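Plesgate Harbor Cottage: Arrival Safety Check, With Comments

14 comments | 20 shares

We stayed in June and went through this list before unpacking. The cottage is a 20 minute walk from the pier, up a steep lane. Comments are mine unless marked.

1. Smoke alarms
Pass. Both sounded on the test button. The landing alarm is hard to reach without a chair.

2. Exits
Pass with comment. The front door sticks at the bottom and needs a firm pull. The back door key hangs on a hook in the kitchen.
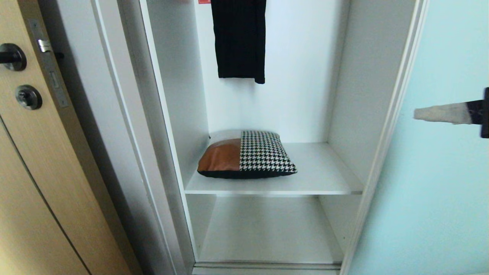 The back gate also opens from the inside without a key, and the path beyond it leads to the lane. Walk it once in daylight, as there is no lamp.

3. Stairs
Comment. The handrail is on one side only and the fourth step is shallow. Ansel Kasprzak, who stayed before us, wrote the same in the guest book.

4. Gas and heating
Pass. The carbon monoxide alarm is next to the boiler, and the service sticker is in date.

5. Hot water
Fail on arrival. Too hot at the kitchen tap. The owner, Rhydian Lougher, turned it down by 4 p.m.

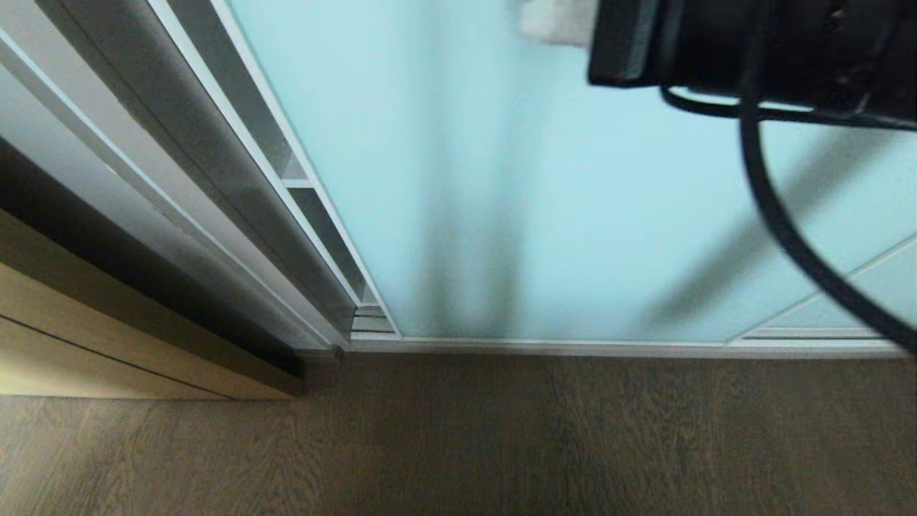
6. Windows
Pass. Upstairs windows have limiters. One catch in the back bedroom was loose and we tightened it.

7. Soft furnishings
Pass. Keep cushions and throws well away from the heaters.
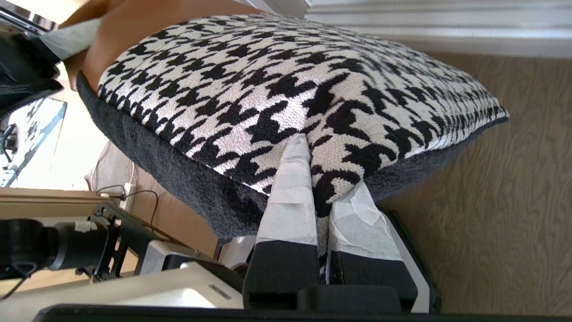

Cushion with a houndstooth front.

8. First aid and fire blanket
Comment. Blanket by the stove. The kit was short of bandages, so bring your own.

Open items: second handrail, lamp at back gate.

Related
Trevix: a slow weekend by the water
Shawky ferry with small children
Brarier coast path, where to stop for lunch

1,776 views
Contact | Copyright | Back to top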